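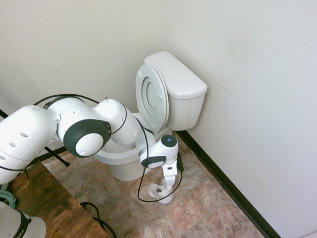

Lid up, seat up, ready for the brush. The small bathroom, March 19, 2020.

THE SMALLEST ROOM GETS ITS DUE

I've owned a toilet brush my whole adult life and I've only recently learned how to use one. I say this as a person who has written a home column for 12 years and should probably hand in the badge.

My method, if you could call it that, was a squirt of something blue, a quick swish and out the door before the smell hit. The bowl looked fine. Everything else about the toilet (the hinges, the foot, that strip of floor around the back where the baseboard runs) got a wave of a damp cloth when company was coming and otherwise fended for itself.

Then I got talked into a Saturday morning class at the community hall in Clidby, the kind of thing where you bring your own gloves and there's a plate of date squares at the back. It cost me less than lunch, and I came home a slightly insufferable person. My family has been hearing about dwell time ever since!

Dwell time is how long you leave the cleaner sitting before you touch it. I'd been giving mine maybe the length of a sneeze. Read the label, set the kitchen timer, go do something else. I do the sink while I wait, and if there's time left I shake the mat out over the back step.

The other big change is working from the top down. Tank lid first, then the front and sides of the tank, then both sides of the toilet lid, then the seat. The underside of the seat has those little bumpers on it, and if you've never run an old toothbrush around them, well, brace yourself. Same with the hinges. I used to wipe across the top of them and call it done, and the colour of the cloth the first time I went in properly was something I'd rather not put in print.

I keep two cloths for this now and they never meet. Grey for the toilet, yellow for everything above it. They go through a hot wash on their own. I also bought a long skinny brush from a hardware store in Whitfield, meant for cleaning window tracks, and it fits under the rim beautifully. Best two bucks I've spent in ages.
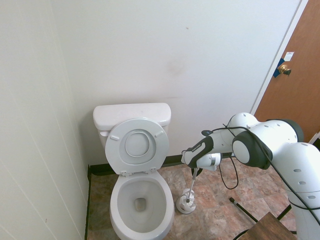
The foot of the bowl comes last, along with the floor, and I do those on my knees with a folded towel under me. A mop just pushes the fluff around to the back and leaves it there. Mottled tile is wonderful stuff for hiding dirt, which I used to count as a point in its favour, and I've had to retrain myself to go by feel. If the cloth drags, there's something on the floor. Grout gets the toothbrush (a different toothbrush, please).

Baseboards are the same story. A dark one doesn't show grime the way a white one does, but it holds dust along the top edge like a little shelf. One swipe with a dry cloth before anything wet goes near it, or you'll be making paste.

As for walls, I'm still learning. White paint next to a toilet tank picks up smudges and I couldn't tell you how, only that they appear. Dish soap and warm water on a soft sponge will shift plenty of them. The ones that won't budge I've tried with a melamine sponge, and now I have a shiny patch in my own bathroom where I got carried away — on flat paint, go easy and test it somewhere behind the door first.

Do the whole thing with the door propped open, too, and the fan running if you have one. And never mix your products. Bleach with ammonia is dangerous, bleach with vinegar is dangerous, and rinsing well between one product and the next is worth the extra minute.

Start to finish it takes me 12 minutes, not counting the soak. I do it on Sunday evenings with the radio on. In June I'm planning to tackle the shower door, which has a crust along the bottom track I've been pretending is part of the design, so if you have a trick for that, my inbox is open.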